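Week six of automation at our warehouse. The sorting line went live on a Thursday, and the email called it "a new colleague." The new colleague did not chip in for Khang Phí's birthday cake.

Old count for my shift: 324 totes by hand, with talking. New count: 2,463, with earplugs.

My job title is now "exception handler." An exception is anything the line doesn't like. It doesn't like shiny bags, round things, or labels put on by anyone in a hurry, so it doesn't like most of what we sell.

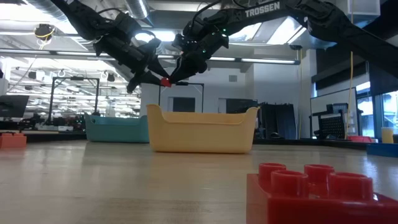 What changed most is who you talk to. Picking used to put two of us on each bench, and you learned a lot about a person's divorce between totes. Now I have a screen called Sasadum that says ATTENTION NEEDED. Two arms over one yellow-orange bin, a single red block held up between them, and that's still more teamwork than I get before lunch.

To be fair, my back is better. I used to walk home from October to spring like a folded chair. Khang says his knees feel 58 again. He is 41 – we let it go.

They did promise no layoffs, and so far there haven't been any. There have also been no new hires, and three people left and got replaced by a software update.

Anyway, training tomorrow on how to clear a jam "with confidence." I've cleared plenty. I'd like a module on who gets the good stool now that there's one bench left.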